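Why Does a Metal Bowl Shine?

Look into a clean spoon and you can see your own face. Look at a bedsheet and you can't. Light is hitting both of them, so what is different?

Light travels in straight lines until it meets something. When it meets very smooth metal, it bounces off neatly, the way a ball bounces off a gym floor. The light stays in order, and you see a picture of the room. We call that a reflection.

Cloth is not smooth like that. Under a magnifying glass you would see threads going over and under each other. Light hits all those tiny bumps and scatters in every direction, so you see the color of the sheet and no picture at all. Wood is in between. Bare wood looks dull, but glossy wood can show a soft shine.

The shape matters too. A flat mirror gives a flat reflection. A bowl is curved, so it bends and stretches whatever it reflects - a straight line can turn into a swirl.

Try it at home. Put a metal bowl on a white sheet and hold your hand over it. Move your hand up and down slowly. What happens to the dark shape in the metal? Now hold your hand over the sheet. You will get a shadow with soft edges, but no reflection.

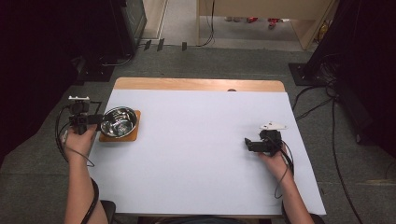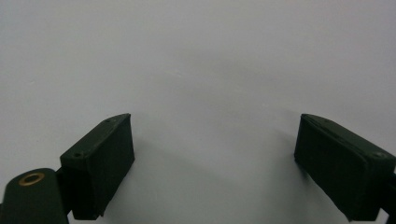
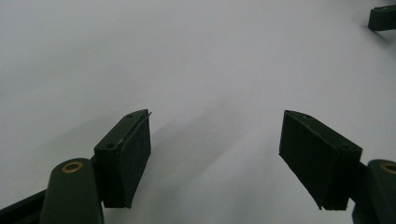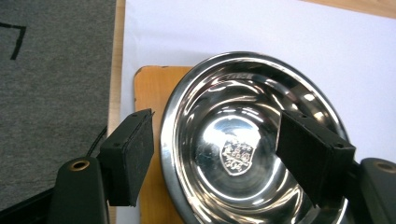

First picture: a steel bowl on a square wooden coaster. Last picture: the same kind of shine up close, with a crest in the middle of the bowl.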